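Part 3: Setting up the Nimer battery maintainer on a stored car

I wrote this section for my own Güneş coupe, which sleeps in the garage from December until the roads are clean again. Yours may have the battery in the trunk, so check your owner's book before you start hunting under the hood!

1. Park on level ground, set the parking brake and take the key out. Leave the hood open for the whole job.

2. Find the battery and wipe the top with a dry rag. White crust on the posts comes off with a little baking soda and water (gloves on, please).
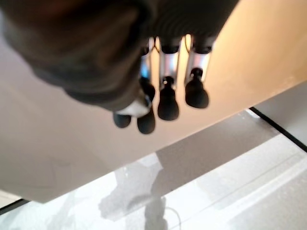 3. With the maintainer unplugged from the wall, clamp red to the positive post, then black to the bare bolt on the engine block.

Caution: never let the two clamps touch. I did it once on my old Zultelari wagon and jumped a foot.

4. Use a 10 mm wrench if you'd like the permanent ring leads instead of clamps. I love mine, and hooking up takes seconds now.

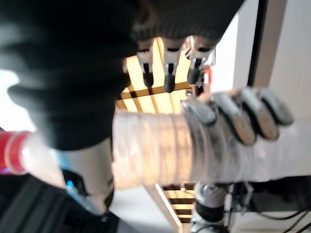
Bottle with a red cap, lying on its side

5. Plug into the wall and press Mode until the car symbol lights. Severin Grabner at the Brimirgate parts counter told me to skip the snowflake setting unless the garage drops below freezing, and I've stuck with that.

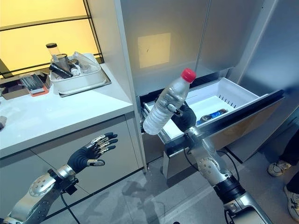

Water bottle at the refrigerator drawer

6. Wait for the steady green light. My first charge took all night, so don't panic if yours is still orange at bedtime.

Note: code 58 on the display means reversed clamps. Unplug at the wall, swap them and start over from step 3.
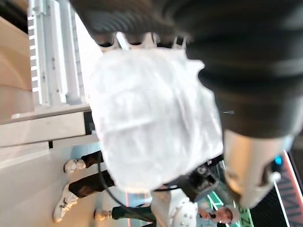 White plastic bag, bunched up

7. Lower the hood gently over the cable, or leave it on the first latch if the cable gets pinched.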